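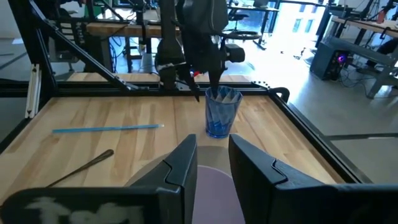 Wrist cam, near arm. Far arm at the cup, spoon and straw still on the table.

Oct 16, 2019

Right, writing this up before I forget the order of it all. Short version: the far arm let go of its grip force halfway through a lift again, and this time the near arm was parked closer than it should have been, so we came within a whisker of a two-arm knock. No damage, nobody hurt, I hit the stop. Long version follows, mostly so Kelly doesn't have to squint at my whiteboard scrawl.

The job is the table-clearing one, the one we've been calling Sukix (cup, straw, spoon, everything ends up in the tray). The far arm handles the cup, the near arm does the flat stuff. The cup is the blue faceted one with folded paper in it. I like that cup because it's see-through and the depth readings hate it, so if we can get it working on that we can get it working on anything. The paper does help a bit. Kelly reckons it's cheating. She may have a point!

So. Far arm comes down over the rim, pauses, closes, starts up. Everything fine for most of the morning. Then on run 71 it closed, started up, and the grip current just sagged. Not a drop to zero, more like someone letting the air out of a tyre. The cup tipped against one finger, the controller saw a contact it didn't expect and did its recovery move, and its recovery move is (I am still cross about this) straight toward the middle of the table. Where the near arm was waiting.

Stopped it by hand. I'd guess there was a hand's width between them, but I was looking at the button and not at the gap, so don't quote me.

What I checked, in the order I checked it:

Power first. Supply to the far arm looked steady the whole time, no dip in the log. Wiggled the connectors at the base and at the wrist with it powered down. Nothing loose. I've been caught by that wrist connector before, back in July, so I gave it a proper going over and it's still got the blob of hot glue on it. Ugly but solid.

Then the gripper motor. Warm, same as it always is by that time of day. I swapped the gripper over to the spare driver board and ran it empty, open and close, 2000 cycles over lunch. Not one sag. Put the original board back, ran it empty again, and I got it at cycle 1777. So it's the board, or it's something about the board getting hot, or it's pure luck and I've proved nothing. I'm going with the board for now but in pencil.

I should say that I didn't run the original board first with a fresh start, so the spare got a cool gripper and the original got one that had been working all through lunch. Dumb. I'd only just had my sandwich and wasn't thinking. Needs doing again the other way round before anybody orders anything.

Rang Olatunji, who sold us the boards. Nice bloke on the line, asked for the firmware version, and I had to go and find it, and of course the two boards don't match. The original is on the older one. He said there's a current limit setting that changed between them and he'd email me the notes. No email yet as of going home.

The bit that bothers me more than the board:

The recovery move. We wrote that when there was only one arm on the table. It backs off toward the centre, and at the time the centre was the safest place to be. Then we bolted the second arm on and never went back to look. The overlap check does run, I went and read the code, but it runs on planned moves. Recovery moves skip it. So any fault on either arm, not just this one, could send it into the other one's patch. I had a bit of a cold feeling reading that, I'll admit.

For now I've done the lazy fix. Recovery on both arms is now stop and hold, no backing off, and it waits for a person to clear it. That means if the cup slips it'll just sit there holding a wonky cup until one of us wanders over. Fine by me. Max speed is down as well while we sort this out, and the near arm's waiting pose is pulled back toward its own side. It's slower and it looks silly and I don't care.

Tried the new setup late in the afternoon, 4 faults forced by hand (I unplugged the grip signal partway through the lift, since I can't make the sag happen when I want it). Both arms stopped and stayed put every time. The cup got dropped on one of those and bounced off onto the floor. Still in one piece, good little cup.

One other odd thing, might be nothing. The log has the far arm's clock running slightly ahead of the near arm's, and the gap gets bigger the longer we go without a restart. It doesn't explain the sag, but it makes lining up the two logs a pain, and I spent ages thinking the near arm had moved first. It hadn't. It was sitting perfectly still the whole time, poor thing. Kelly, is that the time sync thing you mentioned from Pondureo? If you've still got the script you used there, can you chuck it in the shared folder?

To do:

Repeat the empty cycling, original board first, from cold.
Match the firmware on both boards, but only AFTER the repeat.
Chase Olatunji for the current limit notes.
Put recovery moves through the overlap check. Kelly wants to review this one before it goes on the arms and I agree.
Fill in the near-miss form for Dullorance. They'll want the stop time, which is in the log under the near arm's clock, see above.
Move the stop button. It's a stretch from where I sit and I noticed that today.

Please don't put the old recovery back for a demo, even a quick one. I've left the old version in the folder with a rude name so it's hard to load by accident.

Left everything powered down, far arm tagged out. Spare board is in the top drawer, in the bag with the blue tape.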